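Skonirport Laundromat Dispute Enters Its Second Act, Now With a Folding Table

The town of Skonirport has 3000 residents, one traffic light and, as of September 2025, an ordinance governing how long a person may leave bedding in a dryer.

The limit is 35 minutes after the cycle ends. Past that, another customer may legally remove the load, provided it goes on a clean surface and isn't, in the words of the ordinance, "handled in a spirit of reproach." The council did not define reproach. It did spend most of an evening trying.

The measure follows a long summer at Reron, the only coin laundry in town, where 23 written complaints were filed over unattended comforters, mattress pads and what one letter called "a king-size duvet that has been here longer than the new manager." Reron has two dryers big enough for bedding. Both are popular with people who own large dogs, rent out spare rooms or have decided that their sheets should smell like the commercial for them.

Joanne Ashworth, who wrote six of the complaints and was the subject of four others, called the ordinance a good start. She would like a fine. She would also like the machine nearest the window to stop being treated as a family heirloom by certain households on the north side of the creek.

"I have stood there with a wet quilt," she told the council. "I have stood there a long time."

Opposition came mainly from the Rahimi bakery next door, whose staff wash their aprons at Reron before dawn and consider themselves blameless. They objected to a sign-in sheet that would have required every customer to write down a start time. The sheet was dropped. In its place, Reron will hang a clock, after the council learned that it did not have one.

A rival proposal, put forward by the makers of a parking app called Clidumel, would have let residents reserve a dryer by phone. It was warmly received until someone asked what happens when a person reserves a dryer that still has someone else's blankets in it. The presenter said that was an excellent question and sat down.

Much of the public comment period drifted away from dryers and toward bedding in general. One speaker blamed fitted sheets, which swallow everything else in the load and come out as a damp ball with a pillowcase at its core. Another said people wash their blankets too often. A third said people don't wash them nearly enough and looked around the room. 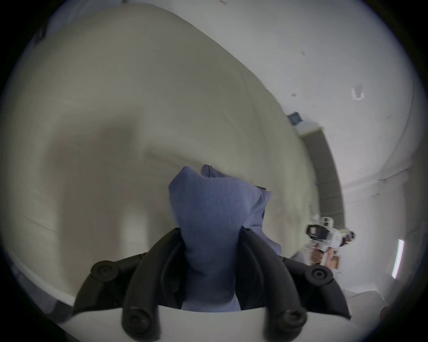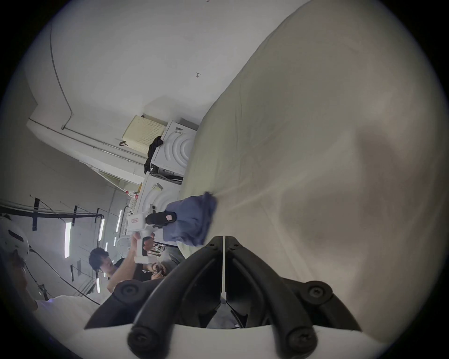
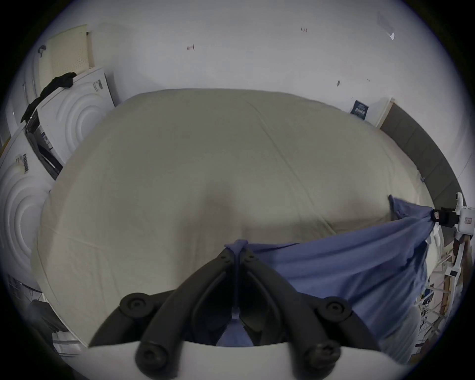

Bedding, before it becomes a municipal matter.

The ordinance takes effect next month and will be reviewed in December, when flannel season is expected to test it. Reron has agreed to buy a folding table for evicted laundry, though the size of the table is still under discussion. The manager favors a card table. Ashworth has submitted a drawing of something larger.

Enforcement falls to the town's parking officer, who asked that the minutes reflect her surprise. She will carry a timer. Anyone who disputes her reading may appeal in writing, and the council will hear the matter at its next regular meeting, after sewers.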